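The Bowl Job

I got the job at Dendix because I can make soup. It wasn't a test exactly, but the woman who interviewed me had a cold and asked what I'd cook her, and I went on for so long she wrote "yes" on her pad. I could read it upside down.

What they wanted was someone to stand in a kitchen in Prondley and show a robot how to do things. They paid by the clip, 30 pence each, and you wore the two grey handles like gloves and moved your arms and Beddoe moved his. (Beddoe was the robot. I never found out who named him, and I started saying "he" before lunch on the first day.)

My list for the week was short. Pot on, pot off, bowl to the hob, bowl back again. I thought I'd be through it by the Thursday bus. Ha!
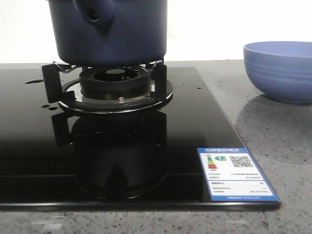 Clip 466

By then I'd stopped talking to him out loud, mostly. The pot I had down to an art. You come in low, you go slow over the supports, and you let go before you want to. That last bit took me ages. My hands wanted to keep hold, and so his did too, and we'd both stand there clutching a blue pot like somebody was going to nick it.

The bowl was worse. It was a lovely thing, ridges all the way round, the blue of my nan's bathroom, and I was terrified for it. So I dithered. I'd drift over the worktop with the fingers shut, have a think, drift back. Saltik, the program that marked the clips, didn't care for dithering. It put a little amber triangle next to each one and the word HESITANT, and I took that more personally than I should have.

Then one afternoon I was watching the playback from the wrist camera, with a cheese roll in my other hand, and I saw it was me. I mean I could tell. There's a thing I do before I pick up anything breakable, a sort of hover, my mum does it with the good glasses. And there was Beddoe, hovering.

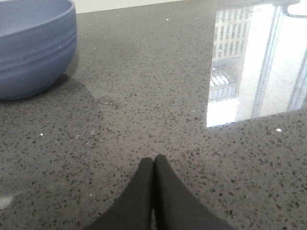
I rang her that night and told her there was a robot in Prondley with her hands. She said she hoped it was being careful. I said it was being marked down for it, and she said well, whose bowl is it, and I had no idea, so we talked about the boiler.

I did 1258 clips before the contract ran out in July. They'd wanted 2000. On my last morning I switched Saltik's sound off and went for the bowl the way I'd go for it at home, hover and all, and took as long as I liked. Amber triangle. I saved it anyway and went to find my coat.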